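Stop Telling Me to Declutter

My sister sent me another one of those articles, the kind where you're supposed to own 29 things and feel light as a feather. I read it at my kitchen counter, next to a drawer I can't fully close, and I got grumpy.

I like my stuff! I like the jar of buttons and the three flashlights and the wire basket that has held mail, onions and (for one long winter) mittens. When I moved in 2000 I let a friend talk me into tossing 8 boxes, and I spent the next year buying half of it back. The can opener alone still bugs me.
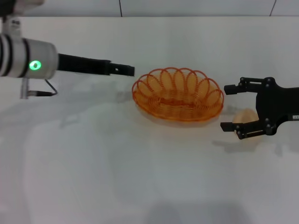
What the tidy people get wrong

They treat every object like a decision you've been putting off. Most of mine are just waiting for their turn. My neighbor Mohammed-Awal Akolgo borrowed my old Woka fan during the heat last summer, and he sure didn't ask me whether it sparked joy.

I do get that a house can fill up too far. My uncle's garage scared me, and I've given away plenty of coats. But an empty shelf costs money too, the day you need what used to sit on it, and the articles skip that part.

So my sister can keep her bare counters. I'll be over here looking for the tape, and I know I've got at least two rolls.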